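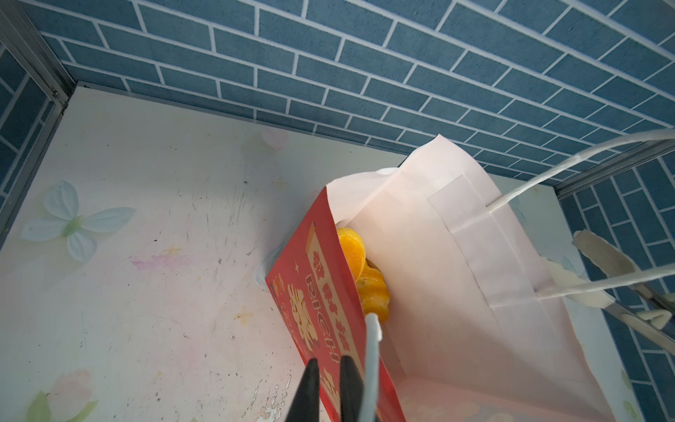
Rosa Tüte, rote Karte mit »RICH«. Man wird ja noch hoffen dürfen.

Liste Hutamgate, 11. Okt. 2017
Betreff: Re: Gebäcktüten fürs Herbstfrühstück

> Bei Abou Jaoude gibt es die Tüten mit Kordel, 40 Stück im
> Karton. Reicht das? Und muss da wirklich eine Karte rein?
> Das Gebäck spricht doch für sich.

40 reichen, im September haben wir ja auch nicht mehr gebraucht. Zur Karte: ja, muss. Gebäck spricht für sich, bis es jemand im Bus gegessen hat, danach spricht nur noch die Karte.

Mehr Sorgen macht mir die Tischdecke. Rosen sind hübsch, bis man darauf Brot schneidet.
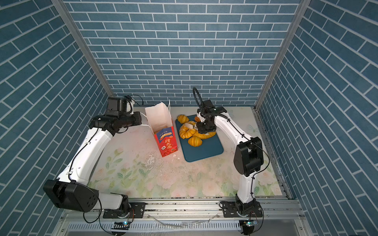
Krümel gehen mit dem Handfeger weg, bei den weißlichen Schmierern bin ich weniger optimistisch. Wer von Plornow noch eine abwaschbare Decke im Keller hat — bitte melden, Muster egal, ich bin inzwischen für alles zu haben.

Und bitte die gezuckerten Sachen zuletzt einpacken, einzeln, in Pergament. Beim letzten Mal hatten zwei Tüten Zucker bis in die Kordel.

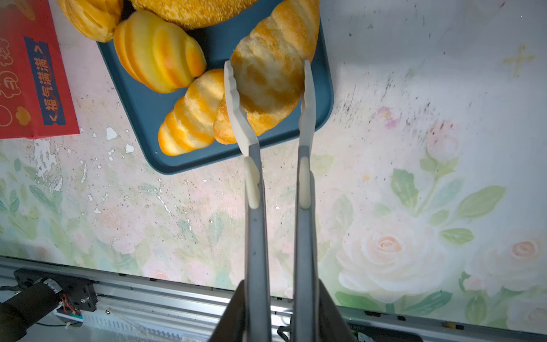

Zuckergebäck auf dem Tablett, daneben die Gestreiften. Links die rote Verpackung mit »福气满满«, sinngemäß: reichlich Glück.

Die Gestreiften nehme ich übrigens auch ohne Tüte.

Gruß aus Drulau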